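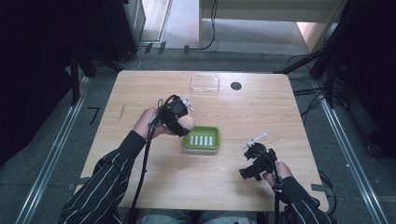 Home Kitchen Laundry Packing Shed Contact

Home > Packing > Tagging along on a work trip

Tips for when your other half gets sent away for work and you go too. Four of these this year, so I've got it down to a system. Sort of.

Before you go

Clear the fridge two nights ahead, not the night before. Night before you'll be hunting for chargers. Anything soft goes into soup, soup goes in the freezer, label on the lid. Milk down the sink or to next door.

Bins out. Even if it isn't bin day, ask someone. We came back in June to a kitchen bin with prawn heads in it. Enough said.

Hot water off at the switchboard if you're gone more than three nights. Ours is electric, check what yours is first. Washing machine tap off too.

Check who's paying for what. The firm covers one fare and the room, usualy. Second breakfast is on you. At Bredover it was $59 for the pair of us for two days, so now I take my own oats.

Packing for the one who isn't working

One bag. You'll be the one dragging it round after checkout while they're in meetings.

– zip bags, half a dozen, mixed sizes
– a tea towel (drying, wrapping, picnic cloth)
– small sharp peeler, checked bag only
– pegs, 8 is plenty
– travel kettle if the place is old. Gruton had no kettle, no cups, one glass
– thongs for the shower

Roll the work shirts around a rolled towel, collars buttoned. Hang them in the bathroom while the shower's running hot. Fifteen minutes. Don't bother with the hotel iron until you've run it over a hanky, they spit brown stuff.

Feeding yourselves from a hotel room

Supermarket first, before you do anything nice. Bread, cheese, tomatoes, fruit, a bag of salad. Bar fridge is never as cold as you think – keep ham one day, then chuck it.

Couscous is the best thing I know for a room with only a kettle. Equal couscous and boiling water, plate on top, five minutes, fork it. Tin of chickpeas, squeeze of lemon, done. Get the ring pull tins.

Wash up in the bathroom basin with a drop of shampoo. Rinse it really well or your tea tastes of coconut.

The long days on your own

They leave at half seven and you've got till six. Ask at the desk for a late checkout on the last day, first thing, in person. Worked at the Agbayani, room 307, no charge. Didn't work at Hokex but they minded the bags.

Libraries for a sit down and a clean loo. Take a cardigan, the aircon is fierce. Pack lunch in the room, put the money towards dinner for two instead.

If you're driving: we did 564 km in one go and I wouldn't again. Freeze the water bottles overnight, they keep the esky cold and you drink them on the way. Cut the sandwhiches in quarters so the driver can eat one handed at the servo.

Home again

Washing on before you sit down. Soup out of the freezer. Hot water back on – takes a couple of hours to heat up so do it the minute you're in the door.

Receipts in an envelope with the town written on the front. Then restock the zip bags and put the toiletries bag straight back in the suitcase, topped up. Pegs as well.

Updated 26/10/2022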